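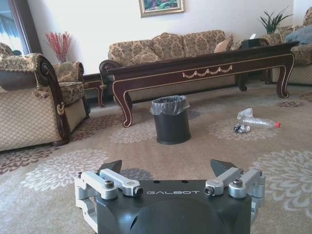
Progress report to the Girkeck Fund
Etstead guest rooms and lounge refresh, second period, May

We have had a really good couple of months at Etstead, and I'm happy to say the lounge floor is carpeted from wall to wall. The last time we wrote, we were still arguing over samples. We went with the beige ground and the big round flowers in off-white, pale gray and reddish brown, and I'm so glad we did! The room used to feel like a waiting area. People now come in and lower their voices a little, and then they sit down and stay.

Carpet and fitting

Sornov supplied the carpet and did the fitting in 2 visits. The first was lost partly to a door that wouldn't clear the new pile, so they took it off, trimmed it and hung it again the next morning at no charge. The fitting bill came to $3,159, underlay included, and the invoice is with this report. That leaves $300 on the flooring line, which we would like to move to cleaning supplies if you agree. A patterned floor hides crumbs very well — good for appearances, less good for whoever has the vacuum.

Furniture

The low coffee table went back in once the floor was down. We tried it against the wall for a week and everyone kept dragging it out again, so it has a settled place now and we've stopped fighting it. Felt pads are on every leg in the room. The side lamps promised last time are still on order from Babaei and should reach us before the next report.

Daily tidying

This is the part I'm most excited about, small as it is. Each room now has its own trash can, and the lounge has a little black round one with a clear bag folded over the rim. It stands out on the carpet in front of the coffee table, where people can reach it from their seats. The old arrangement was one large bin in the hallway, and cups and wrappers sat on the table until evening.

The evening round goes like this: bag out, fresh bag in, edge folded well down so it doesn't slip, then a quick vacuum from the far side of the room toward the door. Up to 87 bags a month are going through the whole house, a bit more than we budgeted for, and we may switch to a thinner liner for the bedrooms. The lounge will keep the sturdier kind. Tea bags are heavy.

Still to do

The carpet edge by the lounge door needs a proper metal strip; there is a temporary one down for now. Two of the guest rooms are waiting for paint, and we'd rather wait for a dry spell so the windows can stay open. We also want a deep clean of the lounge carpet booked for late in the year, and Sornov has offered to quote.

Could you let us know about the $300 before the end of the month? We'd love to show you the room, too — afternoons after 2 are best, when the light comes right across the floor.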